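Workroom » Reviews » Tapes and Sticky Things

Kakier blue painter's tape: a few weeks of marking out the big table
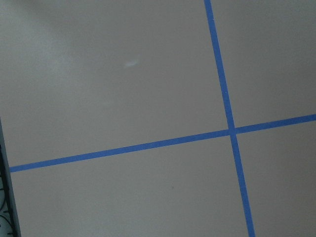
Blue on beige, one strip crossing the other.

I have bought more masking tape in my life than I care to admit, mostly the cheap cream sort that starts life as a tape and ends it as a crust, so I was ready to be pleased by the Kakier blue and I'm happy to say I mostly am. I bought 2 rolls from the hardware shop in Nornport when I was in for picture hooks, and they have hardly been back in the drawer.

My main use for it isn't painting at all. We have one good-sized table for everything (cutting out, wrapping, the jigsaw, the tax return) and I like to divide it up with tape so that each job has its own patch and doesn't wander into the next. A long strip one way, a long strip the other, and you have four areas to be getting on with. They needn't be equal, and I rather like having one big one for the messy job and a little one for scissors and pins!

First, the colour. It's a proper strong blue and it shows up beautifully on a pale top, even on a gloomy afternoon with only the lamp on. The cream stuff simply vanished on ours and I'd find myself leaning down to see where the line was. The edges are nice and crisp too, and if you pull a good arm's length off the roll, fix one end and lower the rest down gently, it goes on straight. I do it in one go and smooth it with the side of my hand afterwards.

Taking it up again is the real test, of course. I left one pair of strips down for 11 days over a curtain-making session and they came away whole, with no gum left behind. The second lot stayed down for almost a month and I did get a slightly tacky patch at one end, which a warm damp cloth dealt with. I also tried it on the skirting board in the back bedroom, where it gave me a clean line on eggshell and a rather less clean one on the old bumpy gloss, though I blame the gloss for that.

Grumbles? The start of the roll is a devil to find once you've lost it, so fold the end over each time. It doesn't tear as neatly across as the Negi tape I had before (that one was lovely to tear but lifted at the corners by teatime). And I wouldn't use it on wallpaper, having tried it on an offcut and taken the pattern off with it.

Would I buy it again? I already have, another roll last week, and my sister has had half of that.

Filed under: Tape & glue, Around the table, Bought it ourselves

3 comments

Pinsandneedles: I do this for quilting! I write the block numbers on the tape in biro and it takes the ink quite well if you press lightly.

Oldshedboots: Does it come wider? I've got Greltico at the moment and it's fine indoors but hopeless in the garage once the weather turns.

marrowfat14: Folding the end over, yes. I stick a button under mine.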